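Open lab night at Kellen, quick notes before I forget

Typing this on the bus so forgive the mess. Went to the Kellen open evening with Stepan Lysenko, who got the tickets through his sister and then spent most of it at the soup table. October, raining, parking lot a lake. We got in late and missed the welcome talk. No great loss according to Stepan.

Ground floor was the crowd stuff. Sewing robots from Stitley, doing hems on what looked like pillowcases. Loud. Kids loved it. I watched one hem, got elbowed by a stroller, gave up.

Upstairs was what I came for. Small room, bad chairs, Lukian Romaniuk at the front with a laptop and a projector that kept going to sleep on him. His group trains arms in simulation first and only later puts the result on a real one. I've read a fair bit about this and never sat next to someone doing it, so I was pretty happy. Stepan less so. No soup up there.

Lukian's talk was short. Every run happens on a virtual table, objects get dropped in new spots, the arm has a go, software scores it, reset, again. He said 600 runs overnight on one desktop machine is a normal night for them. Then he opened the simulator and let us ask for things, which was the best bit by far. Saved a screenshot off the page he shared afterwards.

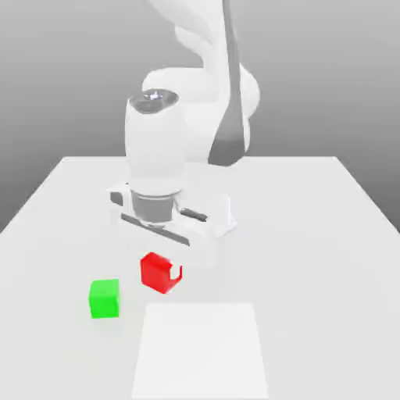
Simulator view from Lukian's session. Red piece and green cube, white pad up front with nothing on it.

I asked about the shape of the red one, becuase a plain cube seems like the easy case and that notch on the side looked nasty. He said yes, that's the point, the fingers can close on it in a dumb way and the software has to learn which ways are dumb. Someone behind me asked why it all looks so clean, gray backdrop, white table, no clutter. Answer: they start plain and mess it up later. Different light, different colors, junk on the table. He had numbers for how much that helps, on a slide I didn't get down in time. Sorry. If anyone reading was there and has them, comments are open.

Long argument then between Lukian and a guy named Arvid Engebretsen (works in packaging, I think) over whether any of it survives contact with a real conveyor. Arvid's take, everything he picks is shiny or squashy or both, and he's never met a simulator that does squashy. Lukian sort of agreed?? Said soft stuff is slow and they mostly stay away from it for now. I'd have listened to another hour of that but they needed the room.

Other bits. Gerkero had a stand by the stairs, nice people, no demo running. The session was 60 minutes on the program and ran closer to 90. Coat check number was 1223 and I lost the ticket, had to describe my jacket to a very patient woman. Blue. Zipper broken. Got it back.

They're doing another one in spring and Lukian says he'll bring a real arm to teh room next time. I'm going. Stepan says he'll come if there's soup.

My stop, more later.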